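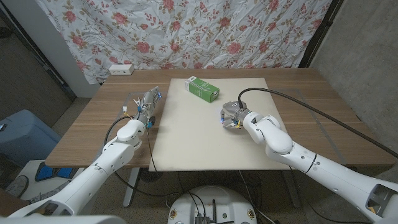 N° 495 — page 31

Contre la liste de courses parfaite

Ma belle-sœur a installé sur mon téléphone une application pour les courses. C'était en mars, un dimanche, entre le fromage et le café, et je n'ai rien vu venir. « Tu vas voir, ça change la vie. » Moi, quand on me promet que quelque chose va me changer la vie, je me demande toujours ce qu'elle avait de si terrible, ma vie, jusque-là. Enfin bref, j'ai dit oui, parce que le café arrivait et que je suis faible.

L'application s'appelle Heo. Vous entrez ce que vous mangez, elle retient ce que vous achetez, et au bout de quinze jours elle vous fait la liste toute seule, rangée par rayons, dans l'ordre où vous les traversez. Les yaourts avant les surgelés, les surgelés avant la caisse. Elle sait que vous finissez votre café le jeudi. Elle vous le rappelle le mercredi, avec une petite cloche. Et je dois reconnaître que ça marche très bien ! Pendant trois semaines je n'ai manqué de rien, je n'ai rien jeté, j'ai fait mes courses en vingt minutes et je me suis ennuyée comme jamais dans un supermarché, ce qui n'est pas peu dire.

Je voudrais donc défendre ici la mauvaise liste. Celle qu'on griffonne au dos d'une enveloppe, qu'on oublie une fois sur deux sur le frigo, et où l'on a écrit « truc pour dimanche » sans pouvoir retrouver, devant le rayon, de quel truc il s'agissait ni ce qui se passait dimanche.

Chez mes parents, la liste vivait sur la porte du placard, tenue par une punaise. Tout le monde avait le droit d'y écrire. Mon père notait les piles, ma mère notait tout le reste, et mon frère ajoutait « des trucs bons » en bas, chaque semaine, avec une constance que je lui ai rarement connue depuis. On lisait sur cette feuille l'état de la maison mieux que dans n'importe quelle conversation. Quand ma mère était fâchée, elle écrivait « sel » en majuscules. Quand mon grand-père venait, il y avait des biscottes. Et puis une année il n'y a plus eu de biscottes, et c'est sur la liste que je l'ai remarqué, un samedi matin, bien après l'enterrement.

Allez donc demander ça à une petite cloche.

J'exagère, je sais. Une amie à qui j'ai fait lire ces lignes, Zuzana Hájek, m'a répondu qu'elle avait trois enfants, un mari qui travaille de nuit, et que ma nostalgie de la punaise, elle me la laissait volontiers. Elle fait tout livrer. Elle a même cessé de choisir ses tomates, et elle s'en porte bien. Je n'ai pas grand-chose à lui opposer. Le temps qu'on passe à pousser un chariot, il faut l'avoir, et c'est facile d'aimer flâner entre les conserves quand on rentre ensuite dans un appartement silencieux. Longtemps, d'ailleurs, ce sont les femmes qui ont tenu la liste, et il y avait là-dedans une charge que mes jolis souvenirs de placard passent un peu vite sous le tapis. Ma mère écrivait tout le reste, je viens de le dire moi-même. Tout le reste, ça fait beaucoup.

N'empêche. Je crois qu'on mélange deux choses : la corvée et l'occasion. La corvée, qu'on me l'enlève, je ne vais pas pleurer. Les packs d'eau, la lessive, la litière, très bien, que tout cela tombe du ciel le mardi. Mais l'occasion ? Le céleri-rave qu'on prend parce qu'il est beau et dont on ne sait que faire ? La dame qui vous explique, sans que vous ayez rien demandé, que vous tenez le mauvais riz ? J'ai appris à faire la soupe de cresson comme ça, d'une inconnue en imperméable, devant les bottes de cresson. Elle a tenu à m'écrire la recette sur mon ticket de caisse, avec « NE PAS BOUILLIR » souligné deux fois. J'ai toujours le ticket. On n'y lit plus les prix, mais la recette, si.

Dans mon quartier, il reste une épicerie à l'ancienne, au coin de la rue qui descend vers la gare. Elle est tenue par une Écossaise, Ishbel MacAulay, arrivée ici par amour et restée, dit-elle, par entêtement. Sa boutique ne suit aucune logique. Les allumettes sont à côté du miel, les lentilles à côté des cartes postales, et il faut lui demander où est le thé parce qu'elle le déplace. Quand je suis entrée avec ma liste Heo rangée par rayons, elle l'a lue par-dessus mon épaule (elle lit tout par-dessus l'épaule des gens) et elle a ri si fort que le monsieur des timbres s'est retourné. « Rayon quatre ? Mais je n'ai pas de rayon quatre, ma pauvre ! »

Je suis ressortie avec du pain d'épices, une boîte de sardines et pas de café. Le café, je l'ai acheté le lendemain. Il ne s'est rien passé de grave.

On me dira que l'épicerie d'Ishbel est chère, et c'est vrai. On me dira que tout le monde n'a pas une épicerie au coin de sa rue, et c'est encore plus vrai. Mon frère habite à Gerkham, dans un lotissement de 400 maisons sans un seul commerce, et pour acheter une baguette il prend la voiture. Lui parler du charme de l'imprévu serait un peu indécent. Ce qu'il aimerait, c'est un magasin, n'importe lequel, même moche, même ouvert seulement le matin. Je lui ai demandé un jour s'il connaissait ses voisins. Il a réfléchi, et il m'a répondu qu'il connaissait leurs poubelles. Voilà où je voulais en venir, je crois. On parle des courses comme d'un problème d'intendance, à résoudre au plus court, alors que pour pas mal de gens c'est la seule sortie de la journée. La voisine de mon immeuble, quatre-vingts ans passés, achète un yaourt à la fois. Un seul ! Elle le détache du lot, ce qui est sans doute interdit, et la caissière la laisse faire. Elle revient le lendemain pour le suivant. Aucune application au monde ne lui conseillerait cette méthode.

J'ai lu aussi, dans le bulletin de la ville, que l'ancienne halle de Clollside allait être transformée en point de retrait, avec des casiers : 2,250 mètres carrés et 200 casiers (la virgule dans le premier chiffre est du bulletin, je n'y touche pas, j'espère seulement qu'ils ne vont pas construire un truc de deux mètres carrés). Vous commandez, vous recevez un code, le casier s'ouvre. Il y a même un emplacement pour les vélos, je ne suis pas de mauvaise foi, c'est bien, les vélos. Une réunion publique est prévue le vendredi 22 avril et je compte y aller. Je ne sais pas encore ce que j'y dirai. Qu'on pourrait garder quelques étals au fond, peut-être. Ou deux bancs. Un endroit où attendre son code en disant du mal du temps, parce qu'enfin, si on doit se retrouver plantés là à la même heure avec nos téléphones, autant pouvoir s'asseoir.

Ma belle-sœur, que j'aime beaucoup — il faut que je l'écrive, elle va me lire — trouve que je fais des histoires pour un bout de papier. Elle m'a montré ses statistiques : elle gaspille deux fois moins qu'avant. C'est un vrai argument, le seul qui me gêne pour de bon, et j'ai retourné la question pendant plusieurs jours. Mon céleri-rave, je l'ai jeté, moi. Il avait ramolli. J'ai donc mis un peu d'eau dans mon vin et conservé l'application pour ce qui se garde : la farine, l'huile, le papier, tout ce qu'on achète sans y penser et qu'on est furieux de ne pas avoir. Pour le frais, j'ai repris les enveloppes. Je reçois assez de factures pour tenir jusqu'à l'hiver.

J'ai quand même fait une chose un peu puérile avant de couper les notifications. Dans la case « article habituel », j'ai tapé « des trucs bons ». L'application a moulinoté un moment, puis elle m'a proposé des biscuits Piltenell, au citron, que je n'avais jamais goûtés. J'en ai pris un paquet. Ils sont très bien, ces biscuits, surtout trempés. Mon frère en a emporté la moitié.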